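Last update of this file: 23/07/2021

# Sendano Corpus of Statements on Migration and Foreign Relations

This repository holds short news texts and official statements about migration policy, work visas and relations between governments. The texts are in English. They were collected by the Sendano project for people who study how governments speak about their citizens living in other countries.

Please read the section "Known problems" before you use the labels in a paper.

## What is inside

The corpus has 471 documents. A document is one press statement, one briefing transcript or one news article. Long transcripts were not split, so the length is very different from one document to the next.

```
data/
 statements.csv
 articles.csv
labels/
 labels_v2.csv
 guidelines.md
scripts/
 clean.py
 check_ids.py
```

The two files in `data/` have the same columns:

| Column | Meaning |
|---|---|
| `doc_id` | Unique key, used also in the label file |
| `country` | Country of the speaker or of the newsroom |
| `office` | Ministry, embassy or agency, empty for articles |
| `text` | Full text after cleaning |
| `topic` | One of five topics, see below |
| `tone` | `hopeful`, `neutral` or `critical` |

## Topics

- `status` - legal status of migrants, amnesty, regularization
- `labor` - work permits, wages, recruitment agencies
- `return` - deportation and voluntary return
- `consular` - passports, voting from abroad, help for detained citizens
- `bilateral` - treaties and general relations between two governments

Each document has exactly one topic. When a text speaks about several matters, the label follows the first matter that gets more than one paragraph. This rule is simple and sometimes it gives a strange result, but it was easier to apply in the same way by everybody.

## How the labels were made

Every document was read by two annotators. They worked separately and did not see the label of the other person. When they disagreed, they met and decided together, and the reason is written in the column `note` of the label file. The guidelines were written at Colell and changed one time, after the first round. Labels from the first round were corrected to follow the new text.

The tone label is for the speaker, not for the news. A minister who says that he expects good results from a new administration is `hopeful`, also if the article around his words is critical. 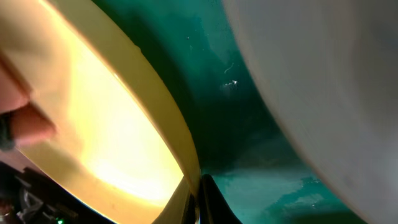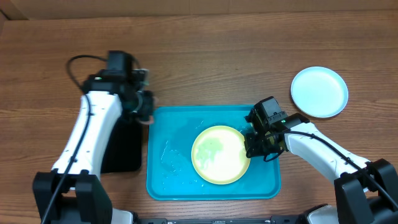
*Plate on the teal tray (second picture).*

## Cleaning

`clean.py` removes menus, repeated headlines, photo credits and the line with "read also". It keeps quotation marks as they were in the source, so you will find both straight and curly ones. Dates inside the text are not changed.

Names of public officials stay in the text. Names of private persons, for example a worker who was interviewed, were replaced with `[PERSON]`. We did this by hand and it is possible that we missed one. If you find such a name, please open an issue with the `doc_id` only and do not copy the name there.

## How to use

Install the requirements and run the check first:

```
pip install -r requirements.txt
python scripts/check_ids.py
```

The script compares the keys in `data/` and `labels/`. It prints nothing when all is correct.

Please join the tables on `doc_id` and never on the row number. The order of rows is different in the label file.

## Known problems

- The topic `labor` is much larger than `return`. A model trained without weights will almost never choose `return`.
- Many statements were published also in another language. We took the English version of the office and did not compare it with the original.
- The articles from the Jaseo archive have no paragraph breaks. The topic rule above was applied to them by sense.
- Some offices edit their statements after publication - our copy is the one that was online on the day of collection.
- The difference between `neutral` and `hopeful` is the most common point of disagreement. Diplomatic language is polite by habit, and it is hard to say where the hope begins.

## Versions

**v2** - new guidelines, column `note` added, duplicate articles from Ferreira removed.

**v1** - first release. Please do not mix its labels with the current ones.

The next check of the links is planned for August.

## License and citation

Labels and guidelines are under CC BY 4.0. The texts belong to their publishers and are given for research only. In a paper, please cite as "Sendano Corpus, v2" and write which topics you used.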